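Folding shirts and pillowcases so that they stay flat

For many years I folded everything on the bed, and everything came out crooked. A bed is too soft. Since January I use a plain table and two strips of tape, and my shelf looks much better. I write down how I do it, maybe it helps somebody.

Choose a smooth surface without shine. On a shiny one the cotton slides away while you press it. Wipe it first, let it dry, and then lay the cloth with the stripes or the weave running the same way as the table edge. Striped cloth is the easiest for learning — when the stripe bends, your fold will bend also.
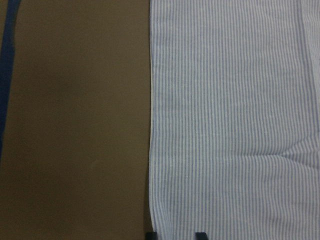
Fine blue and white stripes, laid flat, bending a little in the lower half.

Smooth with the flat hand from the middle to the outside. Do not pull at the corners, it makes them long like ears. For a pillowcase I fold first the long way, then in three. For a shirt I close the top button and the third one, turn it on its face and bring in the sides.

Now the tape. I take painter's tape, because it comes off without leaving glue if you do not forget it there for months. Put one strip across and one strip down, so they make a cross. The middle of the cloth goes on the crossing, and the strips show you where the folds should go. My shelf is 40 cm deep, so I fold everything a little shorter than this.

The tape does not need to be perfect. Small wrinkles do no harm, but press the edges down well with a spoon, otherwise they catch on thin cotton. When a strip becomes dirty, pull it off slowly and lay a new one.

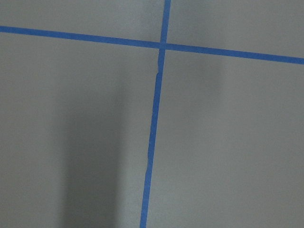
Taner Avcı wrote to me that he leaves the tape out completely and folds around a piece of card, which he cuts 2 cm narrower than the shelf, and that with bed sheets this goes faster. I tried it with sheets and he is right. For shirts I stay with the tape, the card pushes the collar up.

Put the finished pile on the shelf with the folded edge to the front. Not more than six shirts in one pile — the lowest ones get hard creases.

Eirini Vrettos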